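月捐人停捐之后的回访,我们机构从去年八月开始认真做,做到现在有不少东西可以写下来。分几条发,给同样在小机构里管筹款的同行看。

1
先交代背景。我在 Pralar 管捐赠人服务,机构做的是罕见病家庭的陪伴和转诊支持。下面有 4 个地区分部,各自办活动,各自招月捐人,钱统一进总部账户。总部做捐赠人服务的全职只有我,后来加了一个半职的同事 Hsin-yi Hsu。

2
去年八月盘点的时候,系统里登记的月捐人是 700 位,其中 200 位已经连续两个月没有扣款成功。在那之前我们从来没有单独拉过这个数。月报上只写“月捐总收入”,新人进来得快,总收入看着是平的,没有人去问底下换了多少人。

3
当时第一反应是捐赠人对我们失望了。分部的同事也这么想,有人提议赶紧做一个大的情感类视频,把人“召回来”。报价都拿到了。后来这个视频没做,原因见下一条。

4
Hsin-yi 花了两个下午,把这 200 位的扣款失败原因逐条从支付后台对出来。最多的一类是银行卡到期或者换卡,第二类是余额不足,第三类才是本人主动取消。也就是说大部分人没有做过“我不捐了”这个决定,是扣款自己断掉的。

5
所以第一件事是分类。我们分成三组:卡的问题、余额的问题、主动取消。三组的沟通方式完全不一样,不能用同一封邮件。以前我们群发的那封,标题是“我们想念您”,发给一个卡到期的人,对方看了莫名其妙,他以为自己一直在捐。

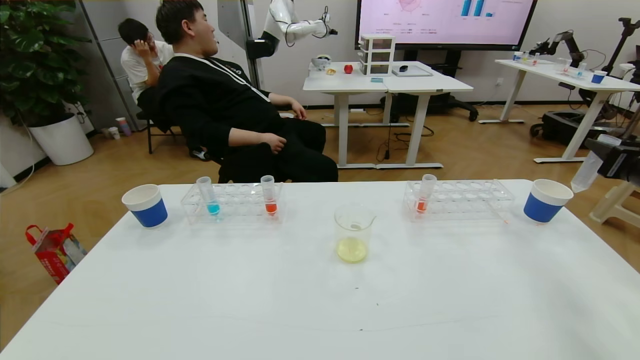 卡到期这一组最好处理,也最容易处理坏。处理坏的方式是在第一句话里让对方觉得自己欠了什么。我们第一版的短信写的是“您的捐赠已中断”,有人回信问是不是要补交前几个月的。后来改成“您绑定的银行卡可能已经到期,如果愿意继续支持,可以在这个页面更新”。补捐的事一个字不提。

6
余额不足这一组,我们定了一条规矩:不打电话,不发第二次。扣款失败一次,系统隔几天自动再试一次,再失败就停在那里,发一条消息,告诉对方可以随时调低金额或者暂停。余额不足的背后可能是换了副卡,也可能是生活真的紧,这两种情况外人分不出来,按后一种对待比较稳妥。

7
调低金额的入口以前藏得很深,要登录、进个人中心、点开协议、再点“变更”。分部的 Ju-won Heo 自己用手机走了一遍,走到第三步就退出来了。她把每一步截图发到群里,技术外包那边才肯改。现在消息里的链接点开直接就是三个按钮:更新卡、调金额、暂停。

8
有人担心,把“暂停”按钮放得这么显眼,会不会鼓励大家暂停。我们也担心过。上线以后点暂停的人确实比以前多,同时点取消的人比以前少。两者是不是一回事,我没有办法证明,因为同一时间我们还改了别的东西。但至少没有出现大家担心的那种一窝蜂。

9
主动取消的这一组,我们才打电话。打电话的目的写在脚本第一行:了解原因,并且道谢。脚本里没有挽留的话。对方如果自己提出想恢复,再告诉他怎么操作。

10
为什么不挽留。早先分部试过挽留,话术是从保险电销那边抄来的,“那您看改成每月少一点可以吗”。接电话的人多半礼貌地答应了,下个月又取消,还顺手把我们的号码标成骚扰电话。号码被标记以后,连正常通知受助家庭的电话都打不通,影响了一整个月的转诊安排。

11
电话由谁打,这件事讨论得最久。分部希望总部打,觉得总部正式;总部希望分部打,觉得分部跟人熟。最后的办法是:在分部活动上加入月捐的,由那个分部打;线上加入的由总部打。这样开口第一句就有东西可说,“您是前年在 Brullstead 的开放日登记的”,对方马上知道你是谁。

12
我们总共有 16 个人参与打电话,分布在总部和分部,每人每周最多打一小时。一小时是上限。之前有同事一个下午连着打,后半段声音都不对了,自己也不知道。现在排班表上每个人的时段都是隔开的。

13
通话时间放在下午四点到六点之间。早上试过,接通率低;晚上八点以后接通率高一些,但是有人抱怨。中午不打。

14
记录表只有五栏:日期、接通与否、原因、是否愿意再收到消息、备注。一开始设计了十几栏,包括“情绪”“挽回可能性”,填的人随便填,看的人也不信,后来都删了。“情绪”这一栏尤其不应该有,捐赠人有权要求查看我们存了他什么信息,那一栏拿出来很难看。

15
备注栏要写原话。“经济原因”四个字没用,“孩子上学,家里开销要重新算”这一句就有用。King-fai Wu 在分部负责录入,他有个习惯是一边听一边记,挂了电话立刻补完再拨下一个,他那一份是全机构最好读的。后来新同事上手都先看他的表。

16
原因汇总下来,排在前面的是家里开销变化,其次是“想换一个机构支持”,再后面是“不知道钱花在哪里”。前两个我们能做的有限,第三个是我们的问题,下面几条讲这个。

17
“不知道钱花在哪里”,听到的时候我有点委屈。我们每年出年报,每季度发通讯,账目都在网站上挂着。把这些电话的备注全部读完以后,我发现他们说的和我以为的不是一件事。他们不是在要审计报告。

18
有一位捐了四年的女士说,她看过年报,看得出机构很规范,但她每月捐的那一点钱在里面找不到位置。年报里的单位是“项目”,她心里的单位是“一个月”。这句话我抄下来贴在显示器边上了。 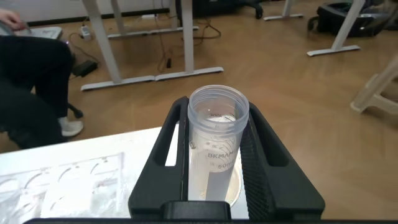
19
季度通讯因此整个重写了。以前是三个项目各写一段成果,配活动照片,读起来像工作总结。新版第一页只写一张小表:这一季收到多少月捐,用在陪伴、转诊、热线各多少,还剩多少没花。Ximeng Cui 审稿的时候说,好的表应该像一支离心管,容量 50ml 印在管壁上,旁边一圈一圈都是刻度,谁拿起来都能读。她是实验室出身,说话喜欢用这些打比方,不过这个要求很具体,后来审表就按这个审:总数写在明处,每一格对应多少也写在明处,读的人不需要翻到别处去找。

20
“还剩多少没花”这一行,内部争得很厉害。财务担心别人看见有余钱就不捐了。我的看法是,没花完的钱要写清楚为什么没花完,比如热线的值班人手没招齐,这部分延到下一季。写了以后收到过几封来信询问,回复了,没有人因此取消。

21
有一件事要提醒同行:表里的数字一旦给出去,下一季就必须接得上。上一季结余多少,这一季期初就是多少。我们第二期就接不上,差额出在一笔退款,退款记在了另一个月。那一期晚发了一周,全部重新核对。从那以后,每期发出前由没有参与做表的人拿着上一期对一遍。

22
分部的数字也要对。4 个分部用过三种不同的记账习惯,有的按活动日期记,有的按到账日期记。统一成到账日期以后,Wan 那边的同事很不习惯,因为他们大型活动多,到账晚,报表上总显得这个月没干活。我们在表外面另加一行活动次数,算是折中。

23
讲讲感谢信。以前第一笔月捐成功后发一封长信,机构历史、愿景、理事长签名都有,之后就再没有专门的信了。现在第一封缩短到四句话,第三个月发第二封,满一年发第三封。第三个月这封最要紧,从停捐记录看,前几个月流失的人最多。

24
第三个月那封信的内容是一个具体的工作人员在做什么,由本人写,署本人名字。第一封是转诊专员 Ikhsan Lumbantobing 写的,讲他怎么替一个家庭改约检查时间,前后打了多少个电话,最后检查怎么安排的。家庭信息全部隐去,写完给家属看过,家属同意才发。没有煽情的句子,读起来就是一个人在讲自己一天的工作。

25
关于家属同意,多说一句。同意要写明用在哪里、用多久、怎么撤回。我们以前的同意书只有一句“本人同意机构使用相关资料”,这种等于没有。换了新版之后,有两家选择不再授权,旧材料我们都撤了下来,包括已经印好的折页,没有再派发。
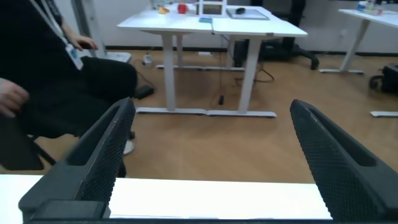
折页撤下来以后空出一个版面,原本打算换成数字图表,后来放了热线的服务时间和转诊流程。捐赠人里有不少自己家里也有人生病,这个版面对他们是有用的。有位捐赠人就是看了折页才打热线的,她捐了很久,一直不知道自己也可以求助。

26
这件事之后我们把两边的入口都加了一句话:是否捐赠不影响是否能得到服务,接受过服务也不需要捐赠。热线同事要求把这句话放进开场白,因为真的有家属在电话里问,要不要先捐一点才能排上。

27
反过来,服务团队手里的家庭名单,筹款团队不能用。这一条写进了制度,系统权限也分开了。以前不是有人故意去用,是同一张表大家都能打开,办活动时顺手就拉了名单发邀请。收到邀请的家庭会觉得有压力。

28
工具方面,很多人私信问我们用什么系统。用的是一套很普通的联系人数据库,加上支付平台导出的表。我们看过几家贵的,功能多,但是需要专人维护,我们没有这个人。先把原始记录弄干净,再谈换系统。去重就花了很长时间,同一个人用手机号登记一次,用邮箱登记一次,收到两封感谢信,名字还有一封写错。

29
名字写错是很伤的。我们有一位捐赠人,姓氏用字比较少见,系统导出时变成问号,连着一年的信都是“尊敬的?女士”。她停捐的原因栏里写的就是这个。我给她手写了一封道歉信,没有提捐赠。后来检查了一遍所有含有生僻字的记录,逐个改正。

30
效果。卡到期的那一组,收到新版短信后更新了银行卡的占多数,这是全部工作里回报最明显的一块,成本几乎只有短信费。余额不足的一组恢复得少。主动取消的一组恢复得更少,但是愿意继续收通讯的人比我预想的多,其中有几位后来来做了义工。

31
没做成的也列一下。生日祝福做了两个月停了,有人问我们为什么知道他的生日。捐赠满一年寄小徽章,有人回信说请把这个钱用在家庭身上,于是改成可以勾选“不需要纪念品”,绝大多数人都勾了,现在干脆不寄。线上见面会办过一次,报名的多,到的少,内容偏长。

32
线上见面会我还想再试。上次我们准备了一小时的演示文稿,提问时间只剩最后几分钟,而大家想问的都在提问里。下一次打算只讲十分钟,其余时间由转诊和热线的同事答问题。Prollham 分部愿意先试一场。

33
内部最难的是指标。理事会原来只看新增月捐人数,分部自然把力气放在拉新上,活动现场手一扬就签一张。今年开始同时看“满一年仍在捐的人数”。这个数字慢,要等一年才看得到,中间分部会问现在做的有没有用。我给的办法是每个月看一次卡到期短信的更新情况,这个快。

34
现场签约也改了。以前鼓励当场填卡号,现在允许带一张纸回家,纸上有二维码和一个联系人。当场签约数肯定下降,有两个分部很有意见。下降多少、留下来的人是不是更稳,要再过一阵才有数据,到时候另开一串写。
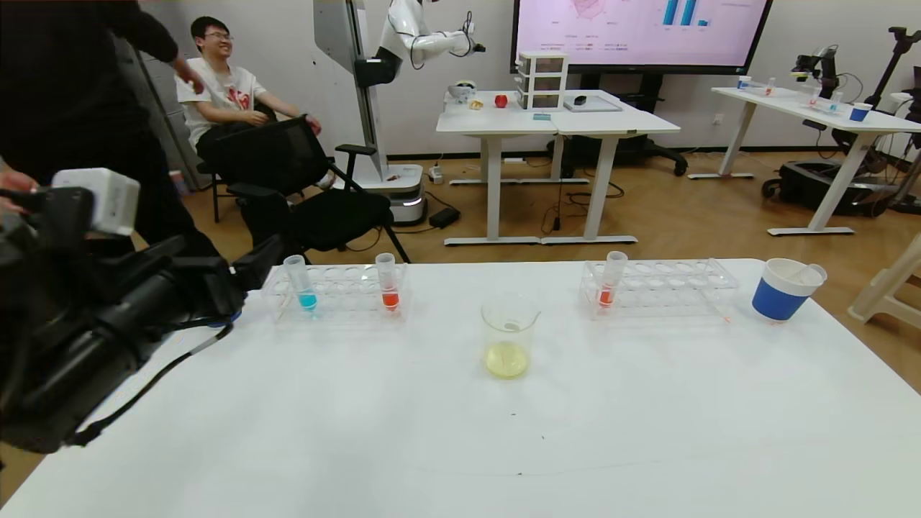

35
如果你的机构也只有一个人管这摊事,我建议从这几步开始,顺序很重要:
先从支付后台导出失败原因,把停捐的人分组;
再改卡到期的那条提醒,只改这一条;
然后把调金额和暂停的入口放到一步能点到的地方;
电话放在最后,人手不够可以先不打。

36
评论里有人问电话脚本能不能分享。可以,去掉内部信息后我会放上来。脚本很短,开头是自我介绍和确认对方方便,中间一个开放问题,结尾道谢并确认以后是否还愿意收消息。如果对方说不方便,就道谢挂断,不约下一次。

37
还有人问隐私合规。我们的做法是,加入月捐时单独勾选“可以电话联系”,没有勾的一律不打,哪怕他停捐了。老捐赠人当年没有这个选项,我们先发消息征求,没有回复的按不同意处理。可打的名单因此少了一大截,电话量反而变得排得过来。

38
补充第 12 条:参与打电话的同事每月开一次短会,每人念一条自己记下的原话,好的坏的都可以。会上不看恢复率。念过的原话里有三条直接变成了网站常见问题,其中问得最多的是“换手机号以后怎么改”。

39
这一串先写到这里。脚本和记录表整理好以后接在下面发,做过类似回访的同行,也欢迎把你们的分组方式贴出来。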